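3.2 Folding surface and garment state

The second part of the study concerns the folding of knitted cotton garments on a flat surface. Earlier work on household laundry has dealt mainly with washing and drying, and folding has usually been treated as a single closing step with one duration and one outcome. The position taken in this paper is that folding consists of a series of garment states, each of which can be described on its own terms, and that the quality of the finished fold depends largely on the first of them. We use the term "lay" for the state of a garment after it has been placed on the surface and before any fold has been made on purpose.

The T-shirt was chosen as the reference garment for three reasons. It is found in nearly every household, it has no fastenings, and its sleeves are short enough to be turned under the body by accident. The last point matters more than it may seem. A sleeve caught beneath the side seam adds two layers of fabric along one edge, and the thickness is carried into every later fold. In the Stinow coding scheme, which we follow with small changes, a lay of this kind is marked "flat, sleeve under" and kept apart from a fully open lay.

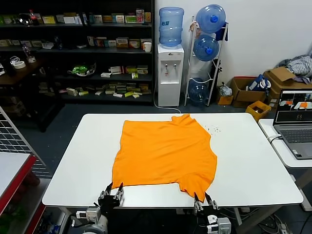

Huguette Cormier

Figure 3. Orange T-shirt in the lay state on the white table, collar toward the far edge and hem toward the near edge. The body is spread flat but slightly askew, with soft wrinkles. The bulge on the right side marks a sleeve folded under. Coded "flat, sleeve under."

The state shown in Figure 3 is common in the material as a whole. Of the 311 lays coded, 34 were marked "flat, sleeve under," and a further 17 could not be placed with confidence in any single class. Two coders worked separately. Where they disagreed, the lay was reviewed jointly by the author and Annick Lachance, who had prepared the first version of the coding guide in November. The guide asks the coder to look at the outline of the garment first, then at the corners, and only then at the wrinkles. This order was adopted after a trial in which coders who began with the wrinkles tended to rate a garment as untidy even when its outline was close to a rectangle.

Angle was recorded separately from flatness. A shirt may lie flat and still sit askew to the edge of the table, and the two conditions have different effects. Skew by itself can be ignored if all later folds are made in relation to the garment. It becomes a problem when the table edge is used as a guide, as most people who fold at a table appear to do. The fold line then runs parallel to the table and at an angle to the side seams, and the layers no longer meet at the corners.

3.3 Intermediate states

Between the lay and the finished fold, a garment passes through states that are harder to name. The Gerkero manual for laundry workers lists only "half" and "quarter," which assume that each fold is complete and straight. In practice a garment is often part folded and part gathered, with some of its fabric in defined layers and the rest in loose wrinkles. We refer to this as a mixed state.
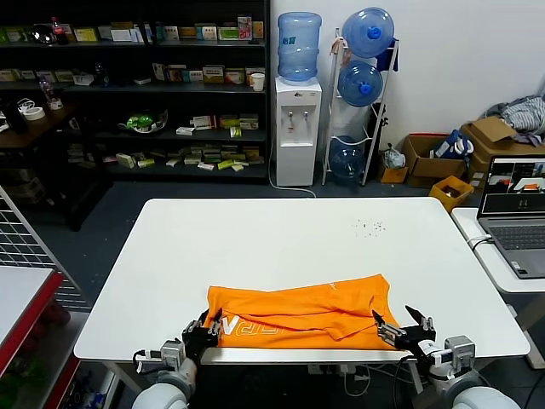 A mixed state was recorded whenever at least one clear fold line could be traced across the garment and at least one part of the outline remained bunched. The direction of the main fold was noted as lengthwise, crosswise or diagonal. Diagonal folds deserve particular attention. They are rarely the intended result in a T-shirt, yet they can leave an outline that is still wide and roughly rectangular, so that a coder who attends to outline alone may record the garment as further along than it is. For this reason the revised guide requires that the fold line be entered before the outline in all mixed states – the reverse of the order used for the lay.

Printed lettering proved useful as a reference. Where a print is visible, its position and direction show which face of the garment is uppermost and how far the fabric has turned. Plain garments offer no such help, and agreement between coders was lower for them.

The surface was also noted. A pale, smooth table gives good contrast with a brightly colored garment, and loose specks on the top are easily seen. Marks of this kind were entered under surface condition, with their position relative to the garment, and did not affect the coding of the fold. The Etitz protocol treats any visible debris as grounds for exclusion. We consider this too strict for a study of ordinary folding, in which surfaces are seldom perfectly clean.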